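Last updated: 2026-06-30

The arm dropped out again on the fourth evening, at almost the same point in its reach as the first three times. I have now spent enough time on this fault to write it up, partly so that I stop repeating tests I have already done.

The setup is a small desktop arm with a two-finger gripper, driven by a Brutico controller board over a serial bus. The joints are daisy-chained, so the board talks to the base joint, the base joint passes the line to the shoulder, and so on up to the gripper. The software is Feltach, which I run with the stock settings apart from a lower speed limit. The task is a plain reach and grasp over a table.

The symptom is easy to describe. The arm moves out, the shoulder goes up, and at some point in the second half of the reach the gripper stops answering. Feltach waits 600 milliseconds, logs a timeout, and cuts torque on every joint at once. The arm then falls under its own weight.

The first fall I put down to a loose plug and did nothing except push the plug back in. The second one I logged properly. The log showed 223 clean cycles and then a run of missed replies from the gripper joint only. All the other joints kept answering until the moment torque was cut. That rules out the power supply as the main suspect, although I swapped it anyway and got the same result.

Next I looked at the bus speed. The Feltach default is fast for a cable of this length, and an older note on the Tascombe forum blames it for dropped replies. I lowered it one step and ran the reach again. The fault came back within the hour. I also raised the timeout from 600 to 1000 milliseconds, which changed only how long the arm hung there before it fell.

What did change the result was posture. With the arm held low and the elbow bent, I could leave it cycling the gripper open and closed through a whole evening with no missed replies. With the arm extended and the wrist rolled past the halfway point, misses started to show up in the log, one or two at first and then in groups. Rolling the wrist back cleared them. That pattern points at a conductor that is broken inside its insulation and only makes contact when the cable is not under tension.

I unplugged the wrist lead and put a meter across it. Straight, all the conductors read fine. Bent sharply close to the connector, the data line went open, then closed again when I let go. There is nothing to see from the outside. The insulation has no cut and no kink, and the crimp looks the same as the others.

The length is part of the problem. The lead supplied with the kit leaves almost no slack at full roll, so every long reach pulls on the connector. The maker's page gives the lead a life of 4000 bends, with no mention of the radius. I had done far fewer than that, but with a much tighter bend than anyone would pick on purpose.

The work area, with the bowl I use as a target:

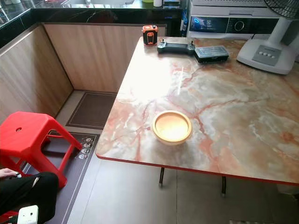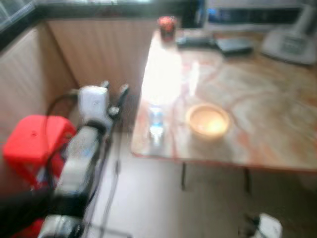

The second issue bothers me more than the lead. A broken wire is an ordinary fault and the fix costs very little. Cutting torque on all joints when one of them goes quiet is a design choice, and on an arm held out over a table it is a poor one. The joints that were still answering could have held position. A gripper that closes on something and then comes down with the whole arm behind it can hurt a hand, and I often have mine near it when I reset the target.

Feltach does have a setting for this. It is called hold-on-timeout, it is off by default, and the manual gives it one line. With it on, a silent joint makes the rest stop and hold, and torque is released only by a separate command. I tested it by pulling the wrist lead with the arm low, then again partway up. The arm stopped and stayed where it was both times. The shoulder gets warm if it is left like that, so a hold still needs somebody in the room. It also does nothing for a full loss of power, and the arm will fall in that case exactly as before.

I have a longer lead on order from Þrastardóttir, with finer strands and a molded strain relief. Until it arrives the wrist roll is limited in software to a little under half its range, and the bus speed is back at the default. I will fit the new lead with a loop at the wrist and a tie on the forearm segment, then run the same reach with the limit removed and compare the two logs. The old lead has a strip of tape on it and is in the drawer with the spare screws.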